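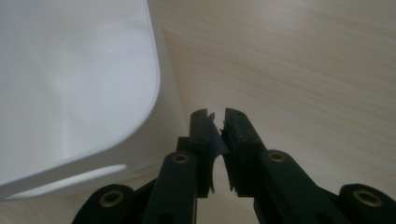

Čestmír Charvát
07/08/2019

I canceled the storage unit in Otcombe last week. I had rented it since the January after my father's house was sold, and in all that time I went there maybe five times. The rent was 80 a month when I signed. It went up twice, and the last letter put it at 94, so I finally drove over and started carrying things out.

Most of it was linens. My mother kept every sheet, towel and tablecloth she was ever given, and when we cleared the house I didn't want to decide about any of them, so they all went into the unit. Some still had the Flosard labels pinned to them. The store in Drutby closed when I was in school.

I sorted everything at home over a few evenings. My rule was simple: keep what I would use this year, give away what someone else could use, and cut the rest into rags. 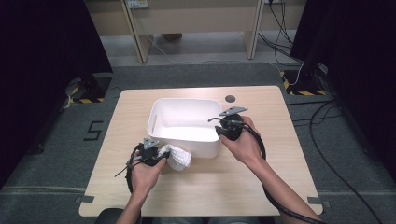

Humaira wrote to me after my last post that I should stop sorting by room and sort by size, all the big flat things first, and that old towels should go to an animal shelter before anyone thinks of a charity shop. She was right on both counts. The shelter on Bangash Road took up to 400 liters of towels and blankets from me without asking any questions. The charity shop only wanted sets that matched, and I had two.

The tablecloths were harder. There is one with a burn near the hem from a Christmas I remember well, and I went back and forth on it for days. I kept it - folded small, in the closet with the winter coats.
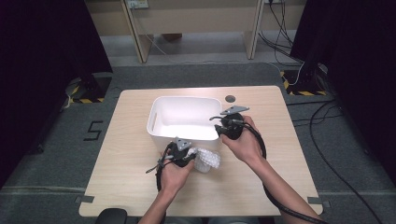

Don't you end up regretting it, Humaira Siddiqui asked under the same post, when you give away something your mother sewed herself? I have thought about that. I kept the two pillowcases she embroidered and let the plain ones go. So far I have not missed them.

What I do notice is the money. The last bill from the storage place was 679, with the notice period and a cleaning fee I hadn't read about in the contract. If you rent one of these, read the page on leaving before you sign the page on moving in. 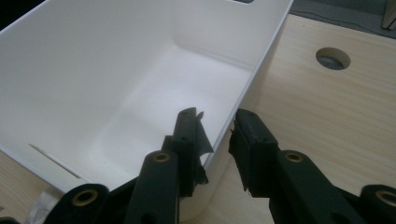

The boxes of paper are next. They are stacked in the hallway, mostly tax letters and my father's manuals for machines he no longer owned. I plan to do one box an evening and shred as I go. The shredder overheats after a few minutes, so it will probably take me until fall.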